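Kleine Schubladenbox innen sauber machen

Auf meinem Schreibtisch steht eine kleine weiße Box aus Kunststoff, und in der Schublade sammelt sich immer Staub. Am Sonntag nehme ich mir dafür 14 Minuten.
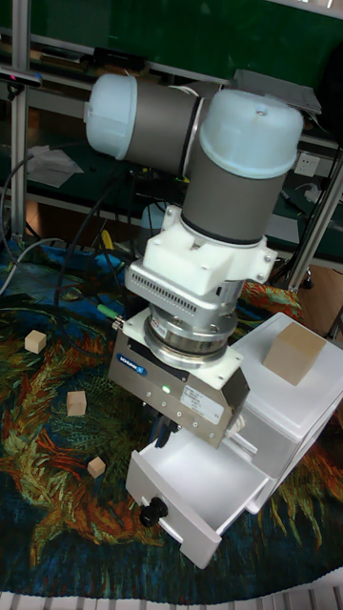
Schritt 1: Leeren
Ziehen Sie die Schublade langsam am schwarzen Knopf auf und nehmen Sie alles heraus. Krümel entferne ich mit einem trockenen Pinsel.

Schritt 2: Wischen
Geben Sie 8 Tropfen Spülmittel in eine Schüssel mit lauwarmem Wasser. Das Tuch gut auswringen, dann zuerst den Boden und danach die Ecken wischen. Bitte keinen rauen Schwamm nehmen, er macht Kratzer.

Schritt 3: Trocknen
Die Schublade bleibt offen, bis innen alles trocken ist. Den Knopf prüfe ich auch, manchmal ist er etwas locker.

Anisa Ismail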